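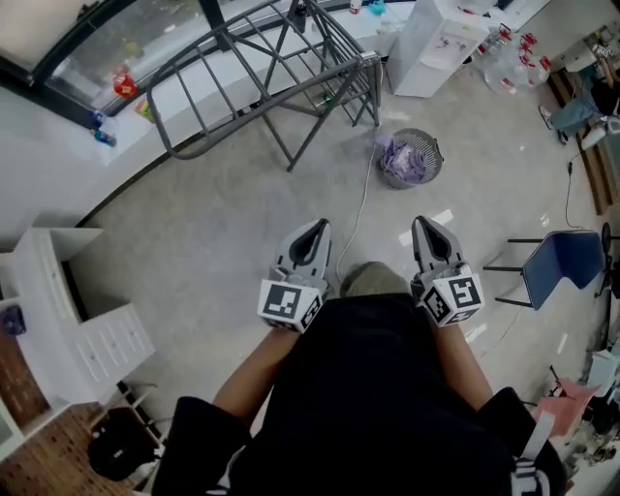
How do you keep the floor clear in a shared room with one long window?

Posted by Nusrat Matubbar, April
Last updated: Wednesday, 11.30 am
Print this page | E-mail to a friend

Hi all, first time posting on here although I've been reading the storage threads for months (I owe whoever wrote the one about coat hooks a drink). There are 11 of us sharing a big room upstairs in the Riedl building and it's a lovely room, it really is – masses of light, trees outside, high ceiling – but the floor drives me up the wall.

Every time I go in there's something new down there. At the moment it's a big grey metal frame thing lying by the bin with its bars and braces sticking out, a gang of clear plastic bottles with red caps near the white cabinet, and a thin white cable running right across where people walk. I've caught my toe on that cable more than once. Then there's somebody's black bag in the corner and the mesh bin with a purple bag scrunched up in it.

I wouldn't mind so much but we do have storage! We've got a white unit with lots of small drawers, which came from Duken and weighs a ton, and there's the cabinet. The window ledge has turned into a shelf too, with bottles and odds and ends all along it. I asked if we could have a proper rack and was told there's 30 pounds in the kitty, so that was the end of that.

So what I'd like to know is:

- where do you put big awkward things that don't fold up?
- is it mad to keep bottles on a window ledge that gets the sun?
- what do I do about the little things? We get through a lot of small wrapped bits and they end up everywhere, under chairs, down the back of the drawers, and the clear crinkly ones are nearly impossible to spot on a speckled floor.

Any ideas gratefully received, as long as they come in under 30 quid.

Nusrat

Reply from tallmags

Hello Nusrat! I run a craft room that gets used by far too many people, so I feel your pain with all of this.

Big things first. Stand them up. A frame lying down takes up a daft amount of floor, and if it's got tubular bars you can usually lean it against a solid bit of wall and put a strap round it so it can't come down on anybody. Please do use a strap. Ours slid one evening and took a chunk out of the skirting. If it really won't stand up safely, give it one patch of floor, mark the patch with tape, and don't let it wander. Keep it away from the window side too, you want to be able to get to the glass to clean it.

Bottles – depends what's in them. Water I'd keep out of strong sun just because it goes warm and horrid. Cleaning stuff or glue or anything like that, look at the label and put it in the cabinet with the door shut. Empties want to go out the same day. We've got a crate by the door for ours and that sorted out most of it. It was only a cheap Flekska one, 2 pounds at the Wednesday market, and it's had a hard life and still hasn't split.

As for the little wrapped bits, have one tray with a lip on it. Everything small comes out of the tray and goes back in the tray, over a table and never over the floor. And have a look at them against the light before you decide what's rubbish! I've thrown away perfectly good beads because all I saw was crinkly wrapper. The small ones I sort up by the window, where you get the best light in the building: 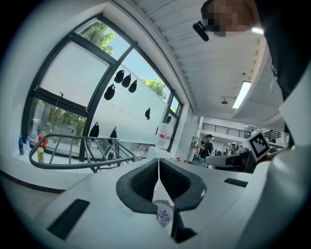 Photo: Nusrat Matubbar, added to this thread by the poster

Hold a bit up near a big bright window like that and you can see straight off there's something purple inside the clear wrapper. Down on the floor I'd have swept it up without a second look. Put the tray as near to the glass as you can manage, is what I'm saying, and do your sorting before it starts getting dark.

Mags

Reply from Duncan_in_the_shed

Get a broom.

Sorry, more helpfully: the cable is the one I'd do today. Never mind the rest. Run it round the edge of the room and clip it down, you can get a bag of 20 clips for next to nothing. If it can't go round the edge, use one of those rubber covers you can walk on. Don't put a rug over it.

Also, empty the drawers. All of them. Bet you half is old batteries.

Reply from lilac_and_lime

I agree with Mags about the tray but I don't agree about leaning things against walls, not where people are sitting close by. We had a set of bars leaning up in our hall and I never liked walking past it, strap or no strap. If the frame comes apart at all (have a look for bolts) I'd take it to bits and tape the bolts to the longest bar, then it'll go behind the cabinet.

The ledge I would clear completely. I know, I know, it's handy! But on a long window everything you stand there gets in the way when you want to wipe down, and ours got terrible rings on the white paint. I shifted them in the end with Rindasano cream and a lot of elbow grease, and a bit of the paint came off as well, so try a hidden corner first.

One more for the small stuff: shake the bin bag out properly when you line the bin. A mesh bin is fine for paper, but little things drop down between the bag and the side and then you lift the bag out and there they all are. I fold the top of mine right over the rim and hold it with a bulldog clip.

Nusrat Matubbar replied

Thank you all, this is brilliant. Cable clips are on my list for tomorrow. Duncan, I did two of the drawers at lunch and it was mostly dried-up pens, with one battery, so you were a bit right. I'm going to ask about the bolts before I touch the frame. Does anyone know if those walk-on cable covers come in white or is it only black?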